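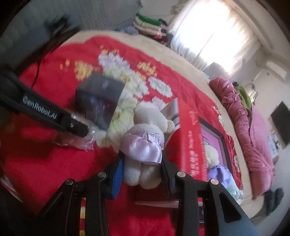

Slide 1: bear in the lavender dress, with its box, on the red blanket.

Home | Talks | Handouts | Speaker Notes | Contact

OK, leave this one up while people find seats. Don't start until the back door is shut.

Hi everybody, I'm Dougal Dalgleish, and I wrap presents and unwrap presents and keep far too many boxes. Tonight is gift toys and the stuff they come in. I've got 30 minutes and 26 slides, so I'll be quick on the paper ones!

Start with the bear. Cream plush, fluffy legs, shiny satin dress gathered in at the waist. Now look right, at the red box. There's a picture on the front of a cream bear in a lavender dress, same as the one sitting on the bed. I love that. (Ask: who here has bought something where the box and the toy did not match? Wait for hands. There's always a good story, let one person tell it, only one.)

Then point out the clear plastic, crumpled up on the left. Ask who throws that away first. Everybody does. I do too. The paper insert is the white one with red stripes, behind the bear's head, and that's the piece I want them to remember, we come back to it on slide 10.

Say something about the blanket, people will ask anyway. Red, with flowers in white and pale lavender and yellow. I think the dress looks great on it. If you ever want to show off a pale toy, put it on a strong color. My first pictures for the Rosano swap were all cream bears on cream sheets and you couldn't find the ears.

Story here: the Urquhart box. Ibsa Tufa gave me a rabbit in December, still in its carton, and I flattened the carton that same night. Big mistake. She wanted to see how the window was glued in and all I had was a pile of cardboard. (Pause. They usually groan.)

So, how I keep things now:
- box stays standing until I've written down what was in it
- insert goes back inside, flat against the rear wall
- satin gets tissue under the skirt, never a rubber band
- plastic goes in the bag by the door

Pass the Perar samples around now, left side first. There are 41 so tell people to keep them moving.

If running late skip the Graltar ribbon part and go straight to dresses. Next slide is gathers, close up. Water first.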